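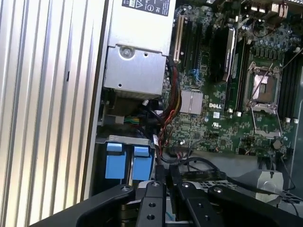

Greifer im offenen Tower, Finger auseinander. Rechts das grüne Dell-Board.

# Roboter-AG: Rechner zerlegen mit Greifarm

Stand 03.04.2025. Kurzfassung, weil gleich der Raum zugemacht wird – ausführlicher Bericht folgt, versprochen.

Worum gehts: Ein Arm mit Zweifingergreifer soll alte PCs so weit auseinandernehmen, dass die Teile sortiert in Kisten landen. Unser Projekt heisst Sever, läuft seit dem Herbst als AG und geht im July-Durchgang (also Juli, sorry, steht so auf dem Anmeldeformular) in den Wettbewerb in Hostville. Dort 30 Minuten pro Team, ein Rechner, den man vorher nicht kennt. Punkte pro sauber entnommenem Teil, Abzug für alles was abbricht.

## Zum Bild oben

Blick vom Handgelenk aus, so sieht es auch die Steuerung. Der Prozessor sitzt im Sockel, kein Kühler drauf, der Haltehebel steht hoch. Links daneben der Chipsatz-Kühlkörper und der DELL-Schriftzug, den nehmen wir gern als Orientierungspunkt: weisse Schrift auf Grün, gut zu erkennen.

Die beiden blauen Griffe an den Laufwerksschächten sind unser Lieblingsziel. Kräftige Farbe, gerade Kanten. Schwieriger: das dicke Kabelbündel in Rot, Schwarz und Gelb. Kabel liegen in jedem Gehäuse anders, und Sever hält sie gern mal für eine Kante.

Das gerippte Alublech an der Seite spiegelt. Für die Bilderkennung ein Graus. Idee aus der Gruppe: Lampe seitlich versetzen und Belichtung fest einstellen, Automatik aus. Wer das testet, bitte ins Logbuch schreiben!!

## Was fertig ist

- Greifer montiert, Finger fahren parallel
- Steuerung redet mit dem Arm, meistens
- mehr als 800 Trainingsbilder beschriftet (danke an alle, die in der Mittagspause geklickt haben)
- Ablaufplan für die Reihenfolge: erst Laufwerke, dann Speicher, dann Karten

## Was noch fehlt

- Speicherriegel lösen – die kleinen weissen Laschen sind fummelig, evtl. eigene Fingerspitzen drucken
- Kabelerkennung, siehe oben
- Not-Aus nochmal prüfen, Taster klemmt manchmal
- Kisten beschriften
- Anmeldung Hostville abschiken, Frist läuft

Gehäuse kommen weiter von Inus, die geben uns ausgemusterte Bürorechner ab. Zehn Stück stehen noch im Regal. Bitte nicht alle auf einmal aufschrauben, wir brauchen für die Generalprobe welche, die noch komplett sind. Schrauben in die Dose, nicht auf den Tisch.

Nächstes Treffen wie immer im Werkraum. Laptop mitbringen, Schutzbrille liegt da. Neue Leute willkomen, Vorkenntnisse egal.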